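Braler (robot learning method)

Braler is a method for teaching a robot arm to push objects across a table by following short written instructions, such as "move the red star next to the blue cube."
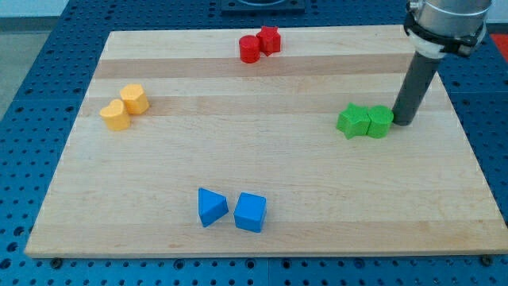 Four same-color pairs of blocks on the wooden board, with the arm's rod beside the green cylinder.

The method was developed at the Candstead laboratory by a group led by Eun-seong Son. It belongs to a family of approaches known as language-conditioned imitation learning, in which a computer model studies recordings of people steering a robot and learns to produce similar motions when given a sentence. What sets Braler apart is the way it treats long tasks. It breaks them into small pushes and checks after every push whether the sentence still describes something left to do.

Background

Pushing is one of the oldest problems in robotics, and one of the most delightful. A robot that picks something up has firm control of it until it lets go. A robot that pushes with a single rod has contact at one point, and the object is free to spin, slide past or wander off in a direction of its own. Small differences in friction matter a great deal. A cylinder rolls around the tip, a cube turns on its corner, and a star can catch the rod between two of its points and travel a surprisingly long way in a straight line.

Earlier systems handled this by computing the physics of each push in advance. They worked well with one known object on one known surface, but adding a second object that could be bumped made the calculations much harder. Braler skips the physics model entirely and learns from examples.

Task setup

The standard Braler task uses eight blocks in four colors, two of each, on a flat wooden board fixed to a work table. The shapes include cylinders, stars, a heart, a cube and a triangular prism. Because each color appears on two blocks, an instruction that names only a color is unclear, and the model has to use the shape word as well. The reverse is true of the stars and cylinders, which come in both red and green.

The arm carries a single straight rod with a rounded end. It has no fingers and cannot lift anything. All motion of the rod takes place in a flat plane just over the board, so the model only has to choose a direction and a distance at each step — two numbers, repeated many times a second.

The best known goal in the set is color grouping, in which the blocks start out scattered and must end up in four same-color pairs, well apart from each other. It is a lovely test. The last pair is nearly always the hardest, as the rod must find a path through finished pairs without knocking them open again.

Training

The model was trained on 4000 demonstrations, each recorded by a person moving the rod with a hand controller while watching the board. Operators were not given instructions beforehand. They pushed blocks freely, and other people later watched the recordings and wrote sentences for what had happened in them. This step, called Courtois labeling within the group, yields a much wider range of wording than a fixed script does. "Nudge the heart a bit left" and "slide the yellow heart over toward the edge" can both end up attached to nearly the same motion.

Training takes 24 hours on the laboratory's own machines. The image encoder and the text encoder are learned separately and joined by the program Cistance, which estimates how far the current camera view is from matching the sentence. When that estimate stops shrinking, the model backs the rod away and tries from another side.

Results

The backing-away behavior turned out to be the most exciting finding. Versions of the model without it often got stuck, pressing a block against its neighbor and rotating the two of them in place. With it, the arm circles around, lines up again and finishes the push. None of the demonstrations had been labeled as a retry, so the skill was pieced together from ordinary pushes.

The model also accepts corrections while it is moving. A person can type "a little more to the right" halfway through a push and the rod will change course, usually within 2 seconds.

Limitations

Braler is weakest with the triangular prism, which can tip onto a different face and then looks like a new shape to the camera. Performance also drops when two blocks of the same color are already touching and the instruction asks for only one of them to move. Words for order, such as "first" and "after that," are often ignored. Work on a version with a second rod is under way at Candstead.

See also

Imitation learning
Nonprehensile manipulation
Visual servoing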